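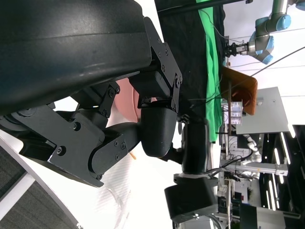 고객지원 > 내 문의 > Zavia 그리퍼 > 닫힘 위치가 조금씩 밀려요

안녕하세요, 또 저예요! 지난번 펌웨어 문의 때 도와주셔서 감사했어요. 이번엔 그리퍼 쪽인데, 저 혼자 며칠 붙잡고 있다가 결국 글 남깁니다. 좀 길어요, 미리 죄송합니다 ㅎㅎ

환경부터 적을게요. 공용 작업실(Skurness)에서 조립한 검은색 팔에 Zavia 그리퍼를 달아 쓰고 있고, 서보 보드는 Habte, 제어 프로그램은 Anis예요. 손목에 작은 카메라가 붙어 있어서 집는 순간을 녹화해 두고 봅니다. 테이블은 흰색이고요. 집는 물건은 그때그때 달라요. 요즘은 구겨진 투명 비닐이 제일 골치예요.

증상은 이래요. 처음 켜고 원점을 잡으면 손가락이 딱 맞게 닫혀요. 그런데 열고 닫기를 계속 시키다 보면 닫힌 위치가 슬금슬금 벌어지는 쪽으로 밀립니다. 100번쯤 돌리고 종이를 끼워 보면 처음엔 꽉 물리던 게 그냥 쑥 빠져요. 두꺼운 물건은 티가 안 나는데 비닐은 얄짤없이 놓치더라고요. 오류 코드는 안 뜨고, Anis 화면의 목표값이랑 현재값은 끝까지 똑같아요. 그게 제일 답답해요!

지금까지 해 본 것들, 순서대로요.

손목 위쪽 브래킷 나사 4개부터 다시 조였어요. 하나가 살짝 헐거웠는데 조이고 나서도 밀리는 건 똑같았어요. 덜그럭거리는 소리는 좀 줄었고요.

그다음 전원을 껐다 켜고 원점을 새로 잡아 봤어요. 잡은 직후에는 멀쩡해요. 그래서 잠깐 좋아했는데 반복시키니까 다시 벌어져서... 이건 해결이 아니고 그냥 리셋이더라고요.

닫는 힘도 낮춰 봤습니다. 밀리는 속도는 확실히 느려졌어요. 대신 비닐을 아예 못 집어서 원래 값으로 돌려놨어요.

케이블은 커넥터를 뽑았다 다시 꽂고, 팔이 움직일 때 당겨지는 데가 없는지 손으로 천천히 돌려 가며 봤어요. 걸리는 데는 못 찾았어요.

손가락 판 나사는 풀지 않고 조임만 확인했어요. 링크 쪽 작은 육각 나사는 무서워서 손 안 댔습니다(설명서에 조임 세기가 안 나와 있던데 혹시 제가 못 찾은 건가요?).

같은 작업실 쓰는 Horacio Zúñiga 님은 서보 축에 끼우는 혼이 미끄러지는 것 같다고 하시네요. 저는 보드 설정을 의심하고 있었는데 듣고 보니 그럴듯해서 흔들리는 중이에요. 분해해도 보증에 문제없는지부터 알려 주시면 좋겠어요!

--- 지원팀 답변, Noémie Carré ---

자세히 적어 주셔서 감사합니다. 서보 덮개까지는 여셔도 보증에 영향이 없습니다. 현재값이 목표값과 같은데 손가락만 벌어진다면 센서 뒤쪽, 그러니까 축과 링크 사이를 먼저 보는 게 맞습니다. 전원을 끄고 덮개를 여신 뒤 축과 혼에 걸쳐 유성펜으로 선을 하나 그어 주세요. 다시 반복 동작을 시킨 다음 그 선이 어긋났는지 확인 부탁드립니다. 링크의 육각 나사는 아직 풀지 말아 주세요. 조임 세기는 설명서 21쪽 아래쪽 표에 있습니다.

--- 내 추가 글 ---

와, 표가 진짜 있었네요. 그림만 보고 넘겼나 봐요 ㅠㅠ

말씀하신 대로 선 긋고 돌려 봤습니다. 은색 펜으로 그었더니 잘 보여요. 결과는 어긋났어요! 많이는 아니고 선 굵기만큼인데, 눈으로 봐도 끊어져 보일 정도예요. Horacio 님이 옆에서 보고 엄청 뿌듯해하셨어요.

혼 가운데 나사를 돌려 보니 손힘만으로도 조금 더 들어가더라고요. 표에 있는 값으로 조이고, 선 새로 긋고, 원점 다시 잡고 같은 횟수로 한 번 더 돌렸어요. 이번엔 선이 그대로고 종이도 꽉 물려 있어요. 비닐은 아직 가끔 놓치는데, 이건 손가락 끝이 미끄러워서 그런 것 같기도 하고 잘 모르겠어요.

그래서 질문이 2개 남았어요. 나사에 고정제를 발라도 되나요? 작업실에 파란 게 있긴 한데 플라스틱에 묻으면 안 좋다는 얘기를 들어서 일단 뚜껑도 안 열었어요. 그리고 안쪽 톱니가 이미 조금 닳았을 수도 있을까요? 겉으로는 멀쩡해 보이는데 제가 봐서는 기준을 모르겠어서요. 혼만 따로 살 수 있으면 미리 하나 주문해 둘까 해요.

--- 지원팀 답변, Noémie Carré ---

확인 감사합니다. 고정제는 중강도로 나사 끝에만 아주 조금 바르시고, 혼에 흘렀으면 바로 닦아 주세요. 굳을 때까지 하룻밤은 돌리지 마시고요. 톱니는 혼을 빼서 밝은 데서 봤을 때 산 끝이 뭉개져 있으면 교체 대상입니다. 혼은 부품 목록에서 단품으로 주문하실 수 있습니다. 티켓은 열어 두겠습니다.

--- 내 추가 글 ---

넵! 오늘 저녁에 바르고 내일 오전에 다시 돌려 볼게요. 톱니도 빼는 김에 사진 찍어서 올리겠습니다.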